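Notebook, Sat 4 June
Gripper kit on trial: Wisodard hand-held pair, lent by Tavares

Second session with the pair. Bench unit on the table, both grippers cabled. The trial licence covers 30 hours and we have used three, so I want the mechanical checks done before anyone records anything long. 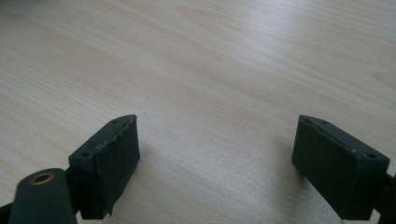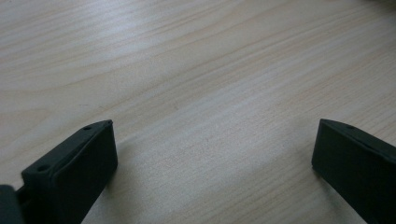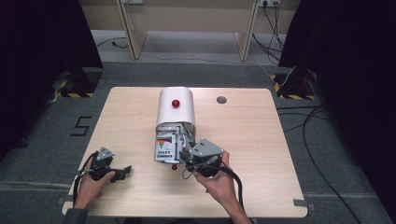 Fingers open over the bare tabletop (first two); both grippers in hand, right one at the front of the bench unit (third).

Fingertips: top rim of the left pad in the first picture is rough, with small chips, and there is a frayed corner lower down. The right pad has crisper edges. Tavares list spare pads but give no price. Asked for one.

Reach: the low red knob is the awkward one. The gripper body has to come down close to the table, and my wrist complains. The red button on top of the white cover is easy from either side.

Cables: the thick black one on the right pulls when I turn the hand outwards. Try a clip at the elbow. Gunhild Eskildsen had the same trouble with the Ista set in April and ended up taping hers to the sleeve.

Software: Plirkero found both grippers at the second attempt. It dropped the left one once, and a restart brought it back. Log saved.

Price: 2990 for the pair, plus 500 for a year of support. The Ista quote left support out, so the two can't be compared yet. Gunhild to ring them.

To do
- weigh both grippers with cables on
- repeat the knob with the left hand
- ask Tavares what the loan terms say about wear on pads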